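角地の一階をどう規制するか

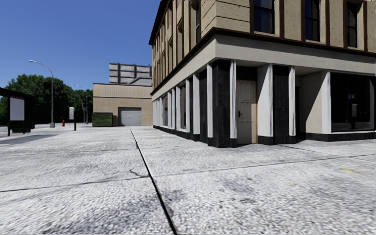

角地に建つ複層建築のレンダリング。深い軒蛇腹の下で一階部分が半ば陰になっている。

街路に面した一階の用途規制は、床面積の比率だけで書かれることが多い。ケレン地区の現行指針も、一階床の70パーセント以上を店舗等に充てるよう求めるのみで、開口部の位置や出入口の間隔には触れていない。筆者はこの書き方に反対である。

比率規制の下では、奥行きの深い店舗を一つ置けば基準を満たせる。歩行者が接する壁面が倉庫の裏側であっても適合となる。フェルハト・ビルギンが昨年12月に発表した調査では、対象721棟のうち、基準に適合しながら主要街路側に出入口を持たないものが31棟あった。棟数としては少ないが、角地に集中している点は軽視できない。角地は二つの街路に面し、一棟の処理が両側の歩行環境に及ぶ。

改めるべきは指標である。床面積に代えて、街路ごとの出入口間隔と透過性のある壁面の長さを定めればよい。庇や軒の出についても、日射と雨水の処理を含めて同じ条文で扱うのが合理的だろう。審査の手間が増えるという反論はあるが、必要な寸法は確認申請の立面図と平面図からすべて読み取れる。既存建物には大規模改修時から適用すれば足りる。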